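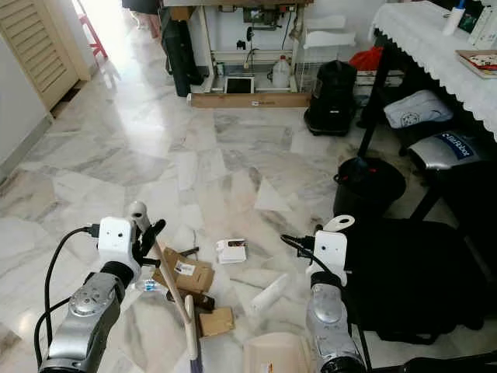 Fig. 1. Small packaging and a white roll on the marble floor, with the shelving frame against the far wall.

Section 4. Clearing and sweeping the floor after unpacking

By the time you reach this section you have most likely opened a good many boxes, and the floor is showing it. Please don't worry! Everybody who sets up a Trorthorpe shelving frame ends up with bits of card and wrapping underfoot, and the clearing-up goes quickly if you take it in a sensible order. Set aside 40 minutes the first time, put the kettle on for afterward, and keep the parts bag from Section 2 somewhere high up where you won't sweep it away by mistake.

You will need: a broom or floor stick with a plain end, a dustpan, a roll of paper towels, one open container for small things you want to keep, and two bags (one for cardboard, one for everything else).

4.1 Picking up

1. Start with anything that could roll or slip underfoot. Stand paper rolls on end or put them on a shelf, and move loose rods and strips to the side of the room.

2. Pick up the small boxes next. Open each one and look inside before you decide where it goes. The feet and the spare shelf clips come in little boxes that weigh almost nothing, and we do get letters from people who have thrown them out.

3. Gather the clear plastic packages. Feel along the corners of each, as a screw will sometimes tuck itself into the seam.

4. Collect the crumpled and flat cardboard. If a piece has a printed label on it, tear off the label and keep it with this guide until you have finished Section 6. You may be asked for the 13-character code if you order a replacement part.

5. Use the end of the stick to draw out whatever has gone under furniture or into a corner. Hold it low and pull toward you with a light hand.

CAUTION: Don't scrape staples or screws across polished stone. Lift them by hand, or press a folded paper towel over them and pick the whole thing up together.

Note: Keep the long flat carton until the very end. It makes a good mat under the frame while you are still moving things around, and it saves the tile from scratches if you need to turn the frame a little to get it square with the wall.

4.2 Sweeping and wiping

6. Sweep from the far wall toward the door in long, slow strokes. Polished tile hides pale dust very well, so crouch down once or twice and look across the floor with the light behind it.

7. Wipe the floor with a barely damp paper towel, then go over it again with a dry one. If you prefer a liquid cleaner, the Lins stone soap we pack with the larger sets is mixed at one capful to 700 ml of lukewarm water. Please don't use vinegar or lemon cleaners on marble, however fond of them you may be in the kitchen.

8. Let the floor dry fully before you walk on it in socks.

4.3 Putting the frame in its final place

9. Take everything off the shelves, including the lower one. Jugs and screens are easy to forget down there, and they slide when the frame is tipped.

10. With a helper at the other end, lift the frame clear of the carton. Slide the carton out with your foot and lower the frame gently onto its feet.

11. Leave a gap of roughly two fingers between the frame and the wall. Bags and cases that lean against the wall beside it should be moved far enough away that you can reach the side bolts.

CAUTION: Don't drag the frame, even a short way. The feet are not fitted with pads until Section 5.

12. Fold the carton flat and put it out with the rest of the cardboard. If it is too long for your bin, cut it across at 270 mm intervals with a utility knife, working outdoors or on a board.

Go on to Section 5, Fitting the foot pads and leveling.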